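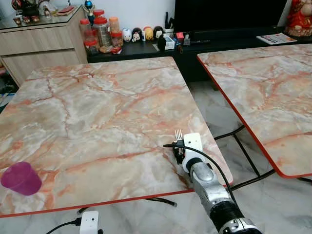

*Marmormuster mit Lachsrosa und Rostrot. Ich mag es inzwischen sehr.*

So, Februar, und mein Dosateig geht nicht auf. Wer hier schon länger mitliest, weiß, dass ich mich seit dem Herbst an südindischem Frühstück abarbeite, also an Idli und Dosa und allem, was man da hineintunken kann. Und wer auch nur ein einziges Mal im Winter in einer deutschen Altbauküche Reis und Linsen zum Gären bringen wollte, ahnt schon, wohin dieser Text führt.

Angefangen hat es mit Senthil. Senthil Salian sitzt im Büro schräg gegenüber und hat irgendwann eine Dose mit kalten Idli auf den Schreibtisch gestellt, dazu ein rotes Pulver mit Öl. Ich habe eins probiert und dann noch drei und mich danach ein bisschen geschämt. Abends habe ich Urad Dal gegoogelt, und das war's dann mit meinen Marmeladenbroten.

## Der erste Teig (reden wir kurz drüber)

Das Rezept klingt ja harmlos. Reis und Urad Dal getrennt einweichen, ein paar Bockshornkleesamen dazu, mahlen, mischen, salzen, stehen lassen. Am nächsten Morgen soll der Teig luftig sein und leicht säuerlich riechen. Meiner roch nach nassem Papier. Ich habe ihn trotzdem gedämpft, und heraus kamen kleine weiße Scheiben, mit denen man ein wackelndes Regal hätte unterfüttern können.

Also Senthil gefragt. Seine Antwort war eine Gegenfrage: wie warm es bei mir in der Küche sei. 19 Grad, wenn die Heizung einen guten Tag hat! Er hat sehr gelacht. Seine Mutter mahlt den Teig am Nachmittag, stellt ihn hin und muss morgens aufpassen, dass er nicht aus dem Topf klettert. Mein Teig klettert nirgendwohin. Mein Teig liegt da.

Ich habe dann alles durchprobiert, was das Internet hergibt. Im Ofen mit eingeschaltetem Licht (funktioniert ganz gut, aber dann will jemand Pizza machen und schaltet den Ofen ein, Grüße an meinen Mann). Im Bett unter der Decke mit Wärmflasche. Auf dem Router, das war eher ein Verzweiflungsakt. Und einmal im Heizungskeller, bis jemand aus dem zweiten Stock einen Zettel an die Schüssel geklebt hat, ob das noch gebraucht werde. 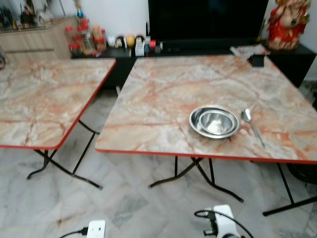
Der Durchbruch kam über Veerle. Veerle Van Rooij backt seit Ewigkeiten Brot und hat zu Gärtemperaturen Meinungen, die sie auch ungefragt teilt, zum Glück. Sie hat mir eine Kühlbox in die Hand gedrückt und gesagt, ich solle eine Flasche mit heißem Wasser danebenstellen und den Deckel zulassen. Wirklich zulassen! Ich hatte nämlich die Angewohnheit, alle halbe Stunde nachzuschauen, und jedes Mal war die Wärme wieder weg.

Seitdem sieht mein Ablauf so aus:

- Morgens vor der Arbeit einweichen, Reis und Dal getrennt, der Bockshornklee kommt zum Dal.
- Abends mahlen, das Dal zuerst und mit sehr kaltem Wasser, damit es fluffig wird.
- Mit der Hand vermischen. Ob das wirklich etwas ausmacht, weiß ich nicht, aber Senthil schwört darauf, und ich widerspreche da nicht mehr.
- In die Kühlbox mit der heißen Flasche, Deckel drauf, ins Bett gehen.
- Vor dem Schlafengehen die Flasche einmal neu füllen, falls ich dran denke. (Meistens denke ich im Bett dran und stehe dann fluchend wieder auf.)

Nach einer Nacht ist der Teig bei mir meistens noch nicht so weit. Ich lasse ihn bis zum nächsten Abend stehen, und dann gibt es eben Dosa zum Abendessen. Frühstück ist sowieso überbewertet, wenn man um sieben aus dem Haus muss.

## Die Sache mit der Mühle

Mein Standmixer hat das Ganze bis Weihnachten mitgemacht. Danach roch er beim Mahlen nach Modelleisenbahn und hat sich immer nach zwei Minuten abgeschaltet, und ich stand daneben und habe ihm gut zugeredet. Irgendwann war klar, dass eine richtige Nassmühle hermuss, so eine mit Steinwalzen.

Es gibt im Viertel einen Laden namens Pondidel, winzig, hinten stapeln sich die Reissäcke bis unter die Decke, und dort standen 2 Modelle im Regal. Das größere kam nicht infrage, das hätte ich gar nicht allein die Treppe hochbekommen. Das kleinere heißt Menon, kostet 137 Euro und macht einen Lärm, als würde jemand in der Wohnung nebenan Kies sortieren. Ich habe eine Woche lang überlegt, eine Tabelle angelegt, die Tabelle gelöscht und sie dann gekauft.

Was soll ich sagen? Der Unterschied ist riesig. Das Dal wird richtig schaumig, fast wie Eischnee, und der Reis behält diese ganz feine Körnung, die man bei Idli haben will. Die Mühle steht jetzt dort, wo früher der Toaster stand, und der Toaster steht auf dem Schrank und wartet auf bessere Zeiten.

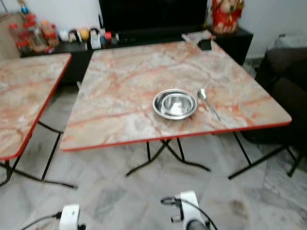 Ein Wort noch zum Reis, da kamen nämlich ein paar Mails. Nein, Basmati würde ich nicht nehmen, der ist zu schade dafür und der Teig wird mir damit zu dünn. Ich nehme Idli-Reis, das ist ein kurzer, parboiled behandelter Reis, den man im Asialaden bekommt und im normalen Supermarkt eher nicht. Wer keinen findet, kann sich mit einfachem Parboiled-Reis behelfen. Es wird dann anders, aber essbar. Und beim Urad Dal bitte das geschälte, weiße kaufen und kein uraltes Päckchen! Ich hatte eins erwischt, das bestimmt schon zwei Umzüge hinter sich hatte, und damit ging gar nichts.

Salz ist auch so ein Thema. Die einen geben es vor dem Gären dazu, die anderen danach, und beide Seiten sind sich sehr sicher. Ich mache es im Winter nachher und habe das Gefühl, dass es etwas schneller geht. Veerle nickt dazu, Senthil schüttelt den Kopf. Im Sommer probiere ich es noch mal andersherum und berichte.

Zum Ausbacken: Meine alte gusseiserne Pfanne hat gewonnen, gegen die beschichtete und gegen das teure Ding, das ich auf dem Flohmarkt mitgenommen hatte. Sie muss heiß sein, aber der Teig darf beim Verteilen nicht sofort festkleben. Ich reibe sie vorher mit einer halben Zwiebel und etwas Öl ein, dann kurz mit ein paar Spritzern Wasser abkühlen, Kelle in die Mitte und zügig im Kreis nach außen. Die erste Dosa wird trotzdem immer ein Lappen. Die esse ich im Stehen, mit Salz.

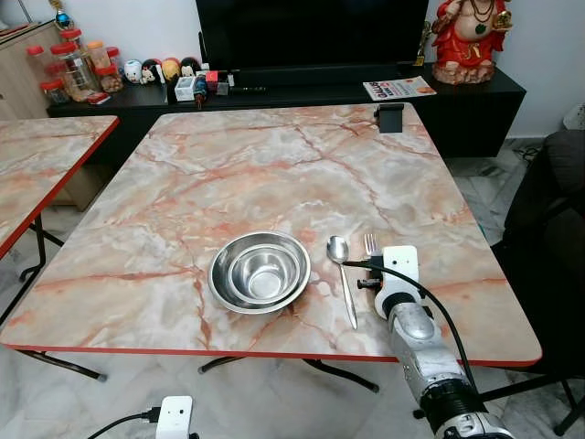
## Und was kommt dazu?

Bei uns gerade am liebsten Kokoschutney, und zwar aus gefrorener, geriebener Kokosnuss, die frischen sind mir zu viel Gehämmer. Mit grüner Chili, einem Stück Ingwer und gerösteten Kichererbsen in den Mixer (das schafft er noch, der Arme), dann Senfkörner und Curryblätter in heißem Öl knistern lassen und darüberkippen. Die Curryblätter friere ich ein, sobald ich irgendwo frische erwische.

Sambar kann ich noch nicht. Ich habe dreimal welchen gekocht, einmal war er zu sauer, einmal zu dünn und einmal hat er nach gar nichts geschmeckt, obwohl so viel drin war. Senthil will mir das Pulver seiner Tante mitbringen, darauf setze ich gerade alle meine Hoffnungen.

Ach so, und wegen der Nachfragen unter dem letzten Beitrag: Der wurde inzwischen mehr als 917 Mal aufgerufen, was für meine Verhältnisse völlig verrückt ist. Hallo an alle, die über Grundier hergefunden haben! Ja, ich mache die Zeltkuchen-Serie noch fertig, die Rezepte vom Grastent-Wochenende liegen alle da, ich muss nur meine eigene Handschrift entziffern. Bei einem steht „2 Becher“ und ich habe keine Ahnung mehr, welcher Becher das war.

Jetzt muss ich aber die Flasche neu füllen. Wenn ihr einen besseren Trick für kalte Küchen habt, schreibt ihn mir bitte in die Kommentare, auch die peinlichen. Ich hatte den Teig auf dem Router, ich urteile über niemanden.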